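August 21, 2022

We won! Okay, "we" is doing a lot of work there, I wrote two letters and sat on hold, but the midwives at the Stirkwood birth center get to keep their doors open and I have been grinning at strangers all morning.

Quick catch-up if you're new. Back in April the county changed its rules so that any birth center had to have a signed transfer agreement with a hospital. Sounds fine, right? Except the only hospital close enough is the one in Drokmont, and it wouldn't sign. The next one over is 99 miles away. So a place that had been delivering babies for 14 years was going to be shut down over a piece of paper it had no power to get.

A bunch of us filed a complaint with the state health board, along with a petition that got to 1,664 names (I kept refreshing it like a maniac). The ruling came back Friday-fast by government standards, and it's 118 pages long. I read all of it! Most of it is dry as toast, but the part that matters says a county can't hand a hospital a veto over where women give birth. The rule is on hold while they write a new one, and the center can book patients again right away.

I had my second kid there, on a night when the road to Drokmont was iced over, and I still think about how calm that room was. I want that for anybody who wants it – and a hospital bed and an epidural for anybody who wants those.

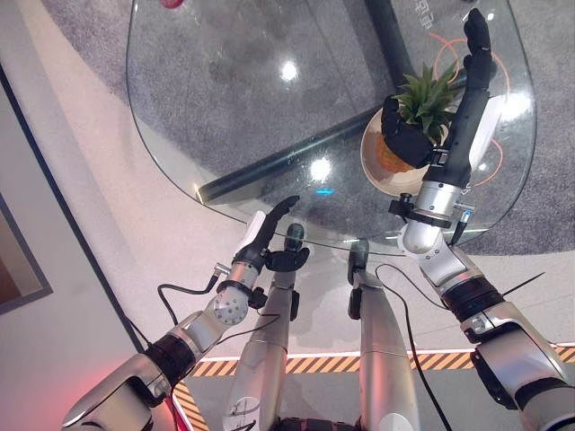
The county has until the end of the year to come back with new wording, and there will be a public comment period, so please don't throw away your notes. I'm already drafting mine. If you live out in Bititon or along the Echevarría road, your comments count too, even though you're over the county line – the center takes patients from both.

Now I'm going to go eat cake for lunch.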